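Equipment & Budgeting > Bench-Scale Automation > Planning and Quotes

Thread: Second arm or better gripper, one purchase only

dkl_bench
Starting point for the budget request. We have one arm and a two-finger gripper on a packing task: canned goods into small open cartons, one can per carton. Single station, low rate. I can put in for one capital item this cycle. The options are a second arm of the same model, or a better gripper plus wrist force sensor for the arm we have. Quotes from Pruda: 3,001 for the gripper and sensor package. Villalba quoted 1,611 for the bare gripper, no sensor, no mounting plate. The second arm is well above either and would have to be financed over 4 years. Looking for arguments in both directions before I write this up.

torque_ledger
Gripper and sensor. A second arm doubles your commissioning time and your spares list. You have one station. What would the other arm be doing?

dkl_bench
Holding the carton. It is light, and if the can goes in at an angle the carton shifts.

torque_ledger
Then buy a fixture. Two stops and a spring clamp. You do not finance an arm to hold cardboard.

mhalvorsen
Disagree, partly. A fixture is fine for one carton size. If the size changes every few weeks, somebody is resetting stops each time, and that labor never appears on the capital request. Run the changeover hours over the life of the loan and see where you land. What is the product mix?

dkl_bench
Two carton sizes now. Sales says more after May. Sales said that last year.

torque_ledger
Two sizes, two fixtures. Done.

S. Shenoy
Sivaprasad Shenoy, Dirkdale. We went through the same decision and I would question both options as stated. The cheaper gripper quote is not comparable. Without the mounting plate and cable you will be into a second purchase order, and our finance office treats that as a new request with a new approval. Ask Villalba for a complete quote with plate, cable, spare finger pads and shipping. Do the same with Pruda and ask whether the sensor license is annual. Ours was, and it was not on the first page.

On the second arm: we modeled the cell before spending anything. Two arms over one counter, carton at the back, a tray at the right. The question was reach and interference, and a simulation answers that for the cost of somebody's time.

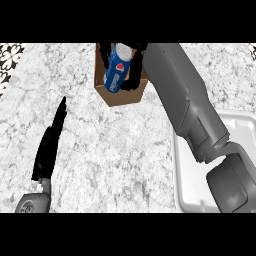

Cycle time was the smaller part of what we wanted out of it. The finger clearance against the carton walls mattered more, as that decides which gripper you can buy at all. Wide fingers in a small carton leave you very little room if the can is tilted. Check finger width and opening stroke against your smallest carton before comparing prices. We dropped one model from our list on that basis alone.

mhalvorsen
Agree on clearance. I would be careful about grip force out of a simulation, though. Contact and friction on a thin-walled can are whatever you typed in.

S. Shenoy
Yes. We used it for geometry and layout only. Force limits were left for bench trials, and I would put that in the request as a separate line.

torque_ledger
Or rent. Urent has short-term arm hire in our region. Take one for a month, try the two-arm layout, send it back. It comes out of operating budget, so no capital request.

dkl_bench
Did not know hire was possible for arms this size. Is programming support included?

torque_ledger
No. Arm, controller, pendant, base plate. You supply the gripper, which is another reason to buy the gripper first.

mhalvorsen
That order I can support. Gripper and sensor this cycle, hire the second arm, decide next cycle. I still say the fixture labor belongs in the comparison.

dkl_bench
OK. Plan as of November 4, 2018: complete quotes from both vendors, clearance check on the smaller carton, fixture drawings for both sizes with changeover hours listed. I will post the revised numbers when Villalba answers — they are slow.

Tags: grippers, capital request, equipment hire, cell layout

Contact the moderators | Forum rules | Back to top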